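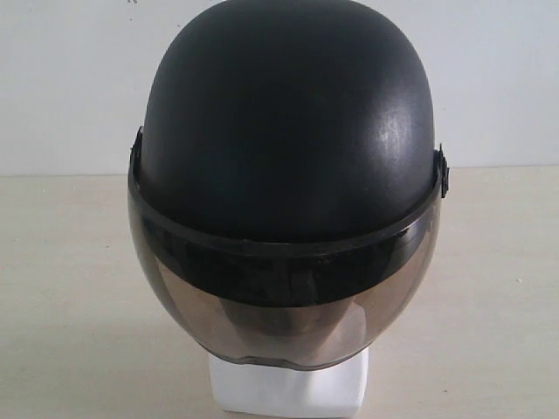

Test piece on the white stand, visor down. Dark shell, smoky visor, pale table, which is most of the trouble.

October 20, 2019. Helmet cell, Sollthorpe bench.

Fumiko says the cell is fixed. I have it as "behaving since lunch" and am leaving the tag on.

Background for whoever picks this up. The arm is supposed to find the helmet on its stand, close on the shell from both sides, lift, turn it to the lamp and put it back. It started missing after the wrist cable was changed. Early misses were low, with the fingers coming down onto the visor band instead of the dome. The Brurkent controller logged every one of those as a good grip. I have complained about that before (January, same page of the manual, same answer from Boonyarit: check the force threshold). I checked the force threshold. It was where I left it.

What I did, in order:

Took the Prikel fingers off and cleaned the pads. Left pad had a hard shiny patch near the tip. Swapped both pads, not only the bad one, and wrote the date on the bag. Finger screws were finger-tight on one side. Kanako swears she torqued them. I believe she torqued something.

Re-zeroed joint 5 against the pin. It was out by 2 tenths of a degree. That is enough to matter at full reach but it doesn't explain misses as large as the ones in the log, so I don't accept "joint 5" as the cause, whatever the whiteboard says. Please stop writing causes on the whiteboard in permanent marker.

Ran the tool center routine again with the new pads on. First run gave a silly number. Second and third agreed with each other, kept the third.

Then the helmet finder. This is where I'd put my money. It draws an outline of anything dark and takes the lowest edge of the outline as the shell rim. Works fine on a helmet without a visor. With the bronze visor on, the top of it goes nearly black under the band and the lower part lets the stand show through, so the outline stops wherever the threshold happens to fall. Nudge the lights and the rim moves. The arm then goes very precisely to the wrong place.

There is also the pale patch on the right of the dome where the light catches it. The finder was biting a piece out of the shell there and shifting the center to the left. Fumiko turned the right-hand lamp to the wall and the bite got smaller. It did not go away. She calls this solved.

Threshold went from the default to 81. At 81 the outline includes the band and drops the see-through part of the visor, so at least it is the same wrong edge each time, and I can put a fixed offset on it. Set the offset, saved as a new recipe, left the old one alone.

Ran 135 cycles with the guard shut. 2 misses, both on the put-back, helmet landing crooked on the stand. No low grips. Before anyone quotes this upstairs: same helmet, same stand, same lamps, blinds down the entire time. It tells us the cell can handle one black helmet in one kind of light. A white shell against that wall is going to be a different afternoon, and I would like to see it before we sign anything from Boonyarit.

On the put-backs -- the stand is not fixed to the table. It gets walked a little every time the helmet is set down and the arm has no idea. I asked for two dowels in the table when we built this and was told the vision would take care of it. Asking again.

Kanako's question, whether we could use the pivot fittings at the sides as features and forget about the rim. Maybe. They stick out past the shell and they are at least attached to something solid. But they are black on black from the front except right at the outline, and one sits a bit higher than the other in the view from the taught position, so somebody would have to level the camera first. I looked at the wall line behind the helmet and it isn't level either. Bracket slop, I think. Haven't touched it today, would rather not change two things at once.

Still open:
Cable tie on the wrist is too close to the connector. Redo with the arm in the folded position.
Camera bracket, check for play.
Dowels.
Grip check in the controller. It reports "good" on finger current alone. I want finger opening as well, with a minimum and maximum for the shell width. Fumiko to ask, in writing this time.
Old pads are in the bag in drawer two, do not put them back on.

Recipe to load in the morning is the one ending in "band". If it comes up with the default threshold, the save didn't take again and you should stop there and call me.

Added later: Fumiko ran another short batch with the blinds up. First pick was low. Tag stays on.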